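13 Jan 2025

Dishes again tonight, all of them, by hand, by me. The machine under the counter has been holding a puddle of gray water since before the holidays and the part is coming from Keddale, which as far as I can tell is the moon.

So I was in the right mood to spend the day at Gristance, where Sosina Tamiru has been promising me for months that my sink years are numbered. The chore this week is plates. Two of them, one yellow and one mint green, on a brown tabletop the size of my kitchen. Two arms to go with them, which makes an arm per plate, a ratio I have never once enjoyed at home. 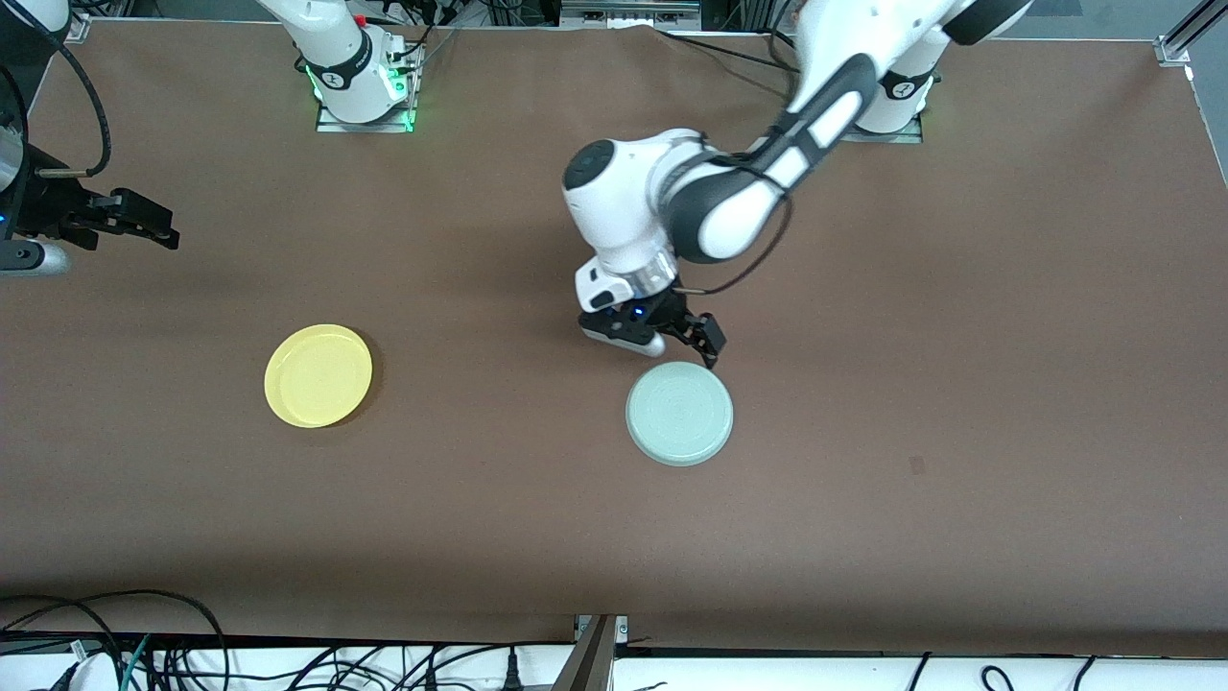

I asked Kidus Beyene what all this costs and he said it depends what you count, and then went to get coffee. He did tell me they'd done 165 tries since May on the plate business alone, and that a flat thing on a flat table is about the rudest object you can hand to two fingers. A mug has a handle. A plate just lies there and dares you. I said I knew some people like that – he wrote something down, I hope not that.

My mother could clear a table for 18 with a baby on her hip. Nobody ever wrote her a grant.

Still, I kept watching longer than I meant to. Ayten Canpolat let me look at the view from the wrist and I got oddly fond of it. It's how I'd see a plate too if my eyes were in my cuffs.
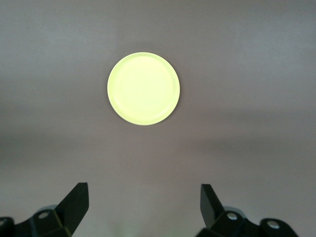 One plate, two fingers, some way still to go.

My verdict, for whoever reads this when I'm dead: not yet for dishes. Maybe for setting the table, if the guests are patient and eat off plastic. Aurelio owes me 32 dollars on that bet and will say we never shook on it.

Must call Keddale about the part. Skillet is soaking. It can soak.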